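**Hollis, Monday, September 25, 2023** -- Vorkell says its new wash-at-home refund plan will keep old bedding and clothes out of the Hollis landfill. The numbers it has put out so far don't show that.

Under the plan, shoppers mail back worn sheets, shirts and blankets and get store credit. Vorkell says 1,212 households signed up over the summer and that 1,116 of them sent in at least one bag. It has not said what was in the bags, how much they weighed or where the cloth went next.
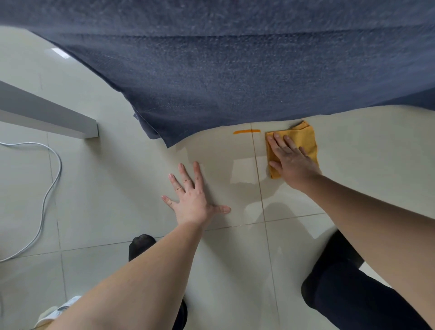
A company statement says the items go to Grudow, a sorting firm, to be "given a second life." Asked what share is resold, what share is shredded and what share is thrown out, Grudow said it does not track returns by client. That is an odd answer from a firm paid to sort them.

The credit is worth a look too. It can be spent only on Skestik, Vorkell's cheapest line, and it runs out in December. A plan meant to cut waste seems to depend on people buying more cloth, and soon.

Town records show 298 bags of fabric were pulled from Hollis trash during a one-week check last year. No check has been done since the plan began. Vorkell says it will publish a full report once 1,000 more households join -- it gave no date for that.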